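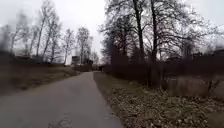 The lane between Ustport and Prilorcombe in February, with bare trees along the left-hand verge.

Birger Lie has looked after the lane to Prilorcombe for 22 years. He is employed for two days a week, and on those days he cuts the verges, clears the drains, fills the small holes and reports the big ones. He also walks it on most of the days he isn't paid for, as he lives at the Ustport end and it is the nearest flat walk from his front door.

We met in February at his kitchen table, with his boots drying on a newspaper by the back door. I had asked to talk to him about the lane before the surface is redone this year. He wasn't sure there was much to say.

"It's a strip of asphalt with grass on both sides," he said. "You've walked up it, so you know what it is."

The lane is 4 miles long if you include the bend at the Prilorcombe end, and Birger always does. For most of that length it is straight. It was a farm track before it was surfaced, and the surfacing followed the track exactly, so in places it is wide enough for a tractor and in others a tractor has to put a wheel on the grass. There is no kerb. Birger has been asked many times over the years whether there ought to be one.

"People think a kerb is what keeps a road in one piece," he said. "On a town road, with gullies and so on, fine. Out here the water has to get off the side and into the ground. Put a kerb on it and you've built yourself a long bath."

What he does is keep the grass from growing in over the edge. It creeps a little every year, he explained, and mud and dead leaves settle on top of it, and then there is soil lying on the asphalt with more grass rooting in it. If it is left alone, the lane gets narrower without anyone having taken anything away. One stretch near the bend had lost 30 centimetres on each side when he started the job. He took it back with a spade over two winters.

"I found the real edge by feel. You push the spade in flat and it slides, and slides, and then it drops. That's your edge. After that I put a line out and followed it."

He still prefers the spade. Juhl, the contractor who does the heavier work, has a machine which will do a mile in a morning, and Birger is happy to have it for the far side of the bend, where there are stones. On the straight he does it by hand, in short lengths, and stops when his back tells him to.

I asked what he looks for when he walks. He said colour, mostly.

"Old asphalt goes grey. If you've got a dark place in the grey, you want to know what it is. It might be a patch somebody put in. It might be a bit of damp that's staying there when the rest has dried off, and then there's probably a crack under it. You get so you can tell. Well, I say that. I go and put my thumb on it."

His patches are small and he doesn't claim they are pretty. The filler comes in tubs from Drakico and has to be kept indoors in cold weather or it won't spread, so in the winter there is usually a tub standing in his hall. He sweeps the hole, dries it with a rag if he can, fills it slightly proud and stamps it down. Cars finish the job, he said, although there aren't many cars. On the first cold morning afterwards he goes back to see whether it has held.

"Some don't. I had one by the second gate I must have filled every winter since I began. In the end Juhl dug it out and there was a root as thick as my arm. You can put what you like on top of a root." 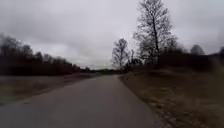
Further along the lane, where the verge widens on the right and the treeline stands back on the left.

The roots bring him to the trees, which he talks about more readily than he does the road. They are not part of his job. He is supposed to report a dead branch over the carriageway and leave it at that, but he has known them for a long time and has opinions. In February, with no leaves on, he thinks you see them properly.

"In summer it's all one green lump. Now you can see which way they lean and where they've lost a limb. That's when I do my looking. If a branch is hung up in there waiting to come down, February's the time you'll spot it."

The single ones beside the lane are the ones he worries about. A thick belt of trees shelters itself, he said, and the ones in the middle hardly move. A tree standing by itself on a verge gets all of it. The tall thin ones in particular have a habit of dropping small stuff, and after a windy night he will go up with a barrow before breakfast. He keeps the straight pieces for his beans.

Is there one he likes best? He thought about this for some time and poured more tea.

"I don't know that I've got a favourite. There's one I use to tell me how far I've got. When I'm cutting I think, I'll get to that one and then I'll eat."

The cutting itself starts later in the year. Birger cuts a narrow strip along each edge early on, so that walkers have somewhere to step when a van comes, and leaves everything behind it until the end of summer. The wider verge used to be cut right back to the field. He stopped doing that in his third year, after asking if he might, and was told that it would save fuel. The grass there now stands until it falls over by itself. By February it is flat and brown and there isn't much to be said for it.

"It looks terrible just now," he said. "Everybody says so. My sister says so. I tell her to come back when it's up."

There have been complaints of a more formal kind. A few years ago he had a letter from a man in Prilorcombe who wanted the grass short all year and white lines put down the sides of the lane. Birger went to see him. They walked the straight together in the drizzle and talked about the man's eyesight, which was failing, and about how hard it was for him to see where the tarmac ended when he walked home in the late afternoon. No lines were painted. But Birger took more care with that stretch from then on, and cut the turf back to a clean, sharp edge on the side where the man walked.

"He could follow it with his stick. He'd have the stick on the grass and his feet on the hard. I should have thought of it myself."

The resurfacing is due to begin on 27th May and the lane will be shut to cars while it goes on. Juhl has the work. The old top layer will be planed off on the worst lengths and left where it is on the others, with a new layer over everything. Birger has walked it with the foreman and marked the places where water sits. He is pleased that it is being done and a bit put out that it is being done then, with the grass at its best and, he expects, lorries parked on it.

"I've asked them to park at the Ustport end. They said they'd try. I know what trying means, I've said it enough times myself."

He has also asked that the new surface should fall slightly to one side, as the present one is meant to but in places no longer does. After heavy rain there is a puddle on the straight which stays for days. Children from Prilorcombe ride their bikes through it. He supposes they will have to find another.

I wanted to know if he would miss the old surface, having spent so long mending it. He said no, straight away, and then that he might miss knowing where everything was. He can walk the lane in the dark now. He knows the dips with his feet - the long one after the first gate, the short one before the bend - and he has never carried a torch.

"I suppose I'll be stumbling about like a visitor for a bit."

He will be over 60 when the work is finished, and the council has asked him whether he wants to carry on with the two days. He has said yes for now. There is talk of somebody younger coming along with him for a season to learn the drains, which are not on any plan and which he finds by walking to a certain gatepost and turning round. He has started drawing them on the back of a calendar. He fetched it to show me. It was done in biro, with the lane running up the page and the drains as little crosses, and beside several of the crosses he had written "deep" or "stones" or "ask Juhl".

It had begun to get dark by then and he wanted to get up to the second gate and back before his supper. He put his boots on, found them still damp, and took them off again to change his socks.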